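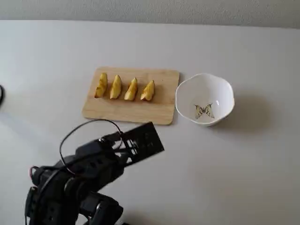
One of the club's arms at the fruit station, with four apple slices on the board and the butterfly bowl beside it.

Clamitz Student Robotics Club Takes Its Snack Table Challenge Public

CLAMITZ, November 27, 2019 – Students at the Coste School will open their workshop doors in December for the first public round of the Snack Table Challenge, a contest in which robot arms built by the students move pieces of cut fruit from a board to a bowl.

The task sounds easy. It has kept 11 students busy every Wednesday afternoon since the start of the school year, and they are still finding new ways for an apple slice to get away from them. Slices are slick, no two are the same shape, and a grip that works on a fat one can send a thin one skating across the table.

"We started with foam cubes and everybody was very proud of themselves for a week," said Margaux Hoarau, who teaches technology at Coste and runs the club. "Then I brought in apples, and the room got a lot louder. I love it! They argue about grip, about angles, about how long you can leave fruit out before it counts as a different problem."

The students work in three teams. Each team puts together its own arm from servo motors and brackets, wires it, and writes the program that drives it. Team Terari, led by final-year student Yannick Cordier, has spent most of the fall on the wrist. Team Nasum went a different way and put its hours into the software, with a routine that has the arm stop above each slice and check its position before coming down. The third team, made up of first-year students, has not settled on a name and has been told to do so before the posters are printed.

"Our first program was written for one exact spot on the table," said Cordier. "Move the board a little and the arm would reach for nothing, very confidently. So we threw out nearly all of it. The new one is shorter and I understand it, and that's a nice change."

Under the contest rules, every team gets seven minutes at the table. The board and bowl may be shifted by the judges between runs, and arms may not be touched once the clock has started. A slice counts when it is resting in the bowl and the gripper has let go. Dropped slices stay where they fall.

Parts for the season were paid for with 3,636 euros raised at the school's spring fair and through a grant from the town. The money covered motors, power supplies, and a good stock of spare cables, which the club goes through quickly.

Judging the December round will be Wilma Boersma, a retired machine builder, and former club member Gaspard Leblanc, now studying engineering. Both have been dropping in on practice sessions this month.

"They ask better questions than I did at their age," said Leblanc. "I'm looking forward to seeing all three arms run on the same day."

Admission is free. Visitors will be able to try driving a practice arm by hand between rounds, and the students will be at their tables to talk through their builds. Families with younger children are very welcome.

Contact: Margaux Hoarau, Robotics Club, Coste School, Clamitz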